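Used Dell desktop tower, bought for parts and a rebuild
Reviewed 8 April 2021

I ordered this one from Perić, a refurbisher in Sirnau, as a bare machine with no memory and no drive. It took two weeks to arrive, well packed. I wanted a plain office computer for the workshop and had parts left over from an older build. 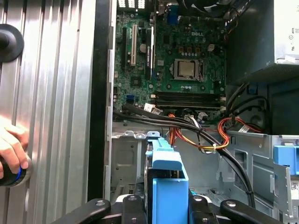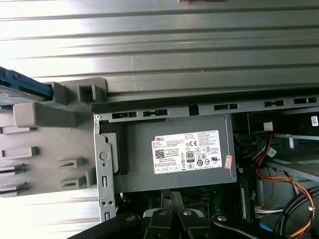

Access is the best thing about it. I laid it on its side and could reach the board without skinning my knuckles. The power supply carries an 80 PLUS badge and is quiet enough that I only hear it at night. The plastic clips on the drive cage feel stiff and I would go easy on them.

Cables are the weak point. The ones supplied were short, and I had to order a longer SATA lead from Cumitz. The old thermal paste had gone hard, so plan on cleaning the processor and putting on fresh paste before the cooler goes back.

With two memory sticks and a small SSD it starts in some 20 seconds. It runs our stock list, a spreadsheet of 3000 lines, with no trouble. I would not buy it for games.

Dernar sells a similar tower with memory fitted for a little more. If you have no spare parts, get that one. I plan to add a second drive in May.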